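3. Building the Trikanum in a Shared Workshop

3.1 Setting and constraints

The Trikanum is a hand-held gripper meant to be put together by people who don't have a machine shop. We built all of our units in a shared workshop that is open to members in the evenings and on weekends. The workshop has two printers, a drill press, a soldering bench and a large room with desks that members use for meetings and for testing. Anything we left out at the end of a session had to be packed away, and this had more effect on the design than we expected when we started in September.

Three rules came out of this. The whole kit had to fit in one storage crate. Every step had to be something that could be stopped and picked up again on another day. No step could need a tool that only one member knew how to use. The third rule cost us the aluminum finger mounts from the first draft, which had to be milled, and we went back to printed ones.

The parts list for one unit comes to 85 items if every screw size is counted once. Most of them are fasteners, inserts and cable parts. The printed parts take up most of the build time and very little of the money.

3.2 Housing

The housing is printed in sections and joined with screws from the inside. Our first version was glued. It held well, but when a cable came loose behind the rear section we had to cut the shell open to reach it, and that unit was never quite straight again. The screwed version is slightly heavier. We accept the weight.

Print direction matters more than fill. Sections printed flat on the bed split along the layers when the grip was squeezed hard, usually near the screw posts. Sections printed standing up took longer and needed support material, but none of them split during the period covered here. Builders with a small printer may need to tilt the largest section to fit it in. We tried this on one of the two workshop printers and the part came out usable, with a rough patch on the inner face that had to be sanded before the wiring would lie flat.

Air openings were added after the second build. The electronics run warm in a closed shell, and during long sessions the handle became unpleasant to hold. We cut the openings into the printed model directly and did not fit a fan. A fan would have meant noise, another cable and another part to fail. With the openings in place, users stopped complaining about the heat, though we did not measure the surface temperature and can't give a figure for the change.

3.3 Fingers and linkage

The two fingers are moved by a single trigger through a linkage inside the body. Both fingers are driven together, so the object is pulled toward the middle of the grip even when the user comes at it from one side. In the first build the linkage pins were cut from steel rod by hand. The lengths varied and so did the play in the fingers. We now use bought pins of a standard length, with a washer on each side.

The finger pads wore out faster than any other part. Foam tape gave good grip for a few sessions and then began to peel at the corners. Rubber sheet lasted longer but picked up dust from the workshop floor and became slick. The current pads can be replaced without opening the housing, and a spare pair is kept in the crate. We suggest that anyone repeating the build print two sets of fingers at the start, because the pads are easiest to fit at the bench with the finger off the tool.

Finger alignment is checked with a strip of paper. The trigger is closed on the paper and the strip is pulled from the top, the middle and the bottom. If it slides free at one end, the finger is taken off and the seat is filed. This is a crude test, but it takes a minute and it found every bad seat that we later confirmed with a gauge.

3.4 Electronics and software

The controller is a Humska board, chosen because the workshop already had several of them in a drawer. It reads the trigger position and writes it to a card along with a time stamp. The board is mounted on rubber spacers. In an earlier unit it was screwed straight to the shell, and the card would now and then lose contact when the tool was put down hard.

Logging software was written around the open Vimano tools, with small changes to the file format. We had hoped to use them as they were. The stock format starts a new file each time the trigger has been still for a while, and in our use this broke one task into many short pieces that had to be joined by hand. Our version starts a file on a button press and ends it on the next one.

Power comes from a battery pack kept in a pocket or clipped to a belt. Putting the battery in the handle was tried once. It made the tool rear-heavy, and the person testing it began resting it on the table between moves, which spoiled the recordings. The cable to the pack is a nuisance but a smaller one.

3.5 Trials in the workshop

After assembly, each unit was used in the workshop's large room. We did not clear the room first. The chairs, desks and whiteboard stayed where members had left them, as the tool is meant for rooms that people use for other things. Figure 3 gives a view from a unit during this work, with the fingers open.

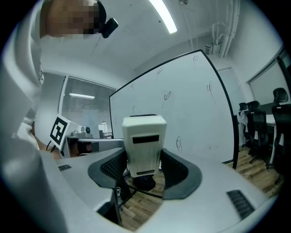
Figure 3. View from the hand-held gripper in the workshop, fingers open. A black-and-white square marker is at left, beside the user's arm, and a mobile whiteboard is behind.

Across all sessions we logged 2213 trigger closings. Of these, 234 were dropped from the later analysis. The most common cause was a missing end mark, where the user had forgotten the second button press and the file ran on into the next task. A smaller group was lost to card faults in the unit with the hard-mounted board, before the spacers were added. We found no closings that had to be dropped because of the linkage.

Sessions were kept short. The tool is held away from the body for much of the time, and users reported tired wrists before they reported anything else. People with smaller hands had trouble reaching the trigger on the first handle and held the tool with both hands. The handle was reprinted with the trigger moved back, and both versions are included in the files so that a builder can choose.

A full build, from the first print to a working log, took about 6 evenings for members who had soldered before. Printing overnight is included in that. Members who were new to soldering took longer, mostly at the trigger sensor, where the pads are close together and easy to bridge. A small carrier board from the Dimitriou parts set would remove this step. We have one on order but had not fitted it by the time of writing.

3.6 Repairs

We kept a notebook with the crate and asked members to write down anything they fixed. The entries are uneven, and some only give a part name. Still, three kinds of repair come up again and again: new finger pads, a retightened linkage screw and a replaced trigger cable. Thread lock on the linkage screw stopped most of the second kind. The trigger cable still fails where it bends around the rear screw post, and the present fix is a short length of sleeve over the bend. A wider channel has been drawn for the next housing and will be tested on one unit before the files are changed.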